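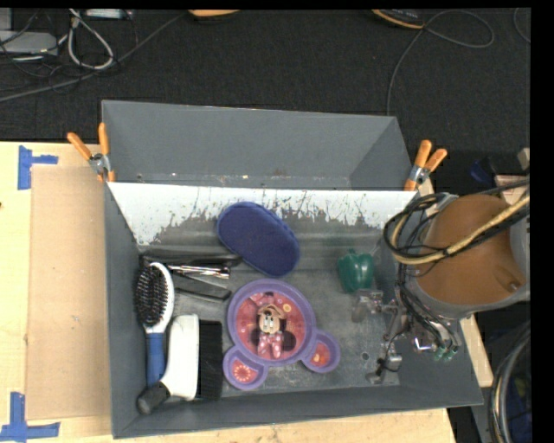

Part 4: Setting up the sorting bin

Okay, you've got the bin on the table, so now we split it in two. I like a big front section for the mixed stuff and a skinny one at the back that stays empty until you start sorting.

1. Put the bin on a flat tabletop with the long side facing you. Mine sits right on the wood, though a thin towel underneath saves the finish.

2. Drop in the divider panel lengthwise and lean it so it slopes. Don't fuss over a scraped-up panel — mine looks terrible and it still does the job.

3. Clamp both ends. Spring clamps are great for this (the ones with orange handles are easy to find when they wander off!). Squeeze, slide the tips over, let go slowly.

CAUTION: Those clamps snap shut hard. I've caught a thumb twice, so keep little helpers back for this step.

4. Give the panel a push with your palm. If it slides, move the clamps and try again.

5. Fill the front section. Kids' plates go flat on the floor of the bin, toy food and soft things go wherever they fit, and I keep the grooming and cleaning tools together over on the left.

Note: Stop before things pile up over the panel. I once dumped in 60 pieces at one go and spent 24 minutes digging for a comb.

6. Wipe out the back section before you use it. Old stains may not budge, and I've quit scrubbing at mine.

To take it all apart, empty the front first, then hold the panel with one hand while you release the clamps. Labels are in Part 5.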